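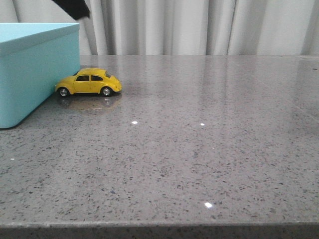 The yellow Beetle and its lidded box, on the speckled worktop.

Tips > Around the House > Small Things and Where They Live

Every kitchen I have ever lived in has had a corner of worktop where toys come to rest. You clear it before breakfast, and by four in the afternoon there is a car on it again, and a hair clip, and half a jigsaw. I fought this for years (I had a basket, then a bigger basket, then a rule about baskets) and in the end I gave the corner up and put a box there. It has been so much more peaceful since!

Choosing the box

A separate lid that lifts right off is what you want, and I do mean right off. Hinged lids are lovely until you stand one under a wall cupboard and find it only opens halfway. Ours is turquoise with a plain matte finish, and it has stood up to sticky fingers better than the shiny white one before it, which showed every thumbprint in the house.

Measure the biggest toy before you buy. I didn't, the first time, and came home from the market at Vurnham with a very pretty tin that wouldn't take the fire engine. Take the toy with you if you don't mind being looked at.

Don't fill it to the brim. Once the lid starts riding up on top of things, people stop putting it back on, and then you simply have an open box collecting toast crumbs. When ours gets to that stage I tip the lot out on the table and we choose what goes back upstairs. At the last turn-out we had 17 vehicles and a great many wheels belonging to none of them.

Cleaning toy cars

Little cars pick up an astonishing amount of fluff, nearly all of it round the axles. Have a go with a dry brush first. An old soft toothbrush is good, or one of those small paintbrushes that come free with a watercolour set. Turn the car over, brush along each axle while you spin the wheel with a finger, and pull out any long hairs with tweezers. A wooden cocktail stick will get the dirt out of the grooves round the doors and bumpers.

After that, a cloth wrung out in warm water with one drop of washing-up liquid, and I do mean one. Wipe the roof and the wings, go round the windows with a corner of the cloth, then wipe again with plain water and dry it straight away. Please don't leave metal cars to soak in the bowl. Water creeps inside and sits there, and you'll have rust on the axles by the end of the month. Anything with batteries or a wind-up motor shouldn't go near the bowl at all.

Shiny hubcaps want nothing more than a dry cotton bud. I once used metal polish on a set and rubbed the silver clean off two of them, and I still feel badly about it.

Looking after a polished worktop

A speckled grey top is a great forgiver. Crumbs, tea splashes and the odd grain of sugar vanish into the flecks, so you do need to wipe it by habit and not wait until it looks dirty. The easiest way to check is to crouch down and look across it towards the light, when every smear will show itself on the shine.

I use warm soapy water, then a clean damp cloth, then a dry tea towel, going in long strokes towards me. Leave out the vinegar, lemon and cream cleaners unless you know exactly what your top is made of, as some of them will dull a polish for good. If the leaflet from the fitters has gone missing, ring and ask them.

Toys won't generally hurt a hard top, but grit under the wheels might, so anything that has been out in the garden gets a wipe on the doorstep first. Lift the box once a week too and wipe beneath it. If it has a rough base, four felt pads (the sort sold for chair legs) will stop it scraping, though you'll need to replace them when they get damp and grubby.

And if one car always seems to end up parked beside the box instead of in it, I'd let it be. Ours is the yellow one, and I dust round it.

Related tips
Getting felt-tip off a painted table
What to do with jigsaws that have a piece missing
Lining a cutlery drawer with wallpaper ends
Reader letters: the Fostdale button tin
Drying tea towels when it won't stop raining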